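Bench automation at Fodever, Dastthorpe

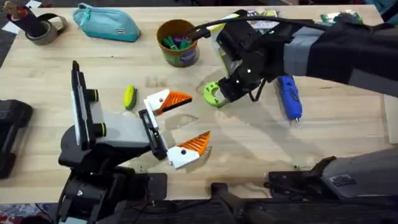 Byung-chul Lim

Bench automation at Fodever is the use of paired robot arms for light handling work at the company's repair and parts workshop in Dastthorpe. The arms are installed at ordinary wooden tables and share the space with hand tools, tape and pens. Staff call the first station Min. A second, Unano, was added the following March.

Each station has 2 arms. They work from different sides of the table, so that one can hold a part while the other is free to reach for it. The ends of the arms differ: one may carry a gripper with orange ridged pads, another a dark gripper holding a green ring-shaped piece. Small parts of this kind were formerly picked up, turned and passed on by hand.

Effects on staff

Before the change, bench workers spent most of a shift on repeated handling. They now set out the parts, start the run and deal with stoppages. Fodever trained 70 of its 85 workshop staff to run a station. The rest stayed in packing and goods-in, where no arms are used.

No posts were cut when Min was installed, though two vacancies were left unfilled. Pay for trained operators was raised by one grade after talks with staff. Some older fitters objected that the new duties involved more waiting and less skilled work — a complaint that led to job rotation, with operators returning to hand repair every afternoon at 2.

Sore wrists were the most common health complaint under the old system. Operators at the stations more often mention tired eyes and the strain of standing still.

Limits

The arms are not used for final checks, which remain with the fitters. Soft items such as pouches and loose cable are also handled by people. Work on both stations stops while the table is being cleared or set out again.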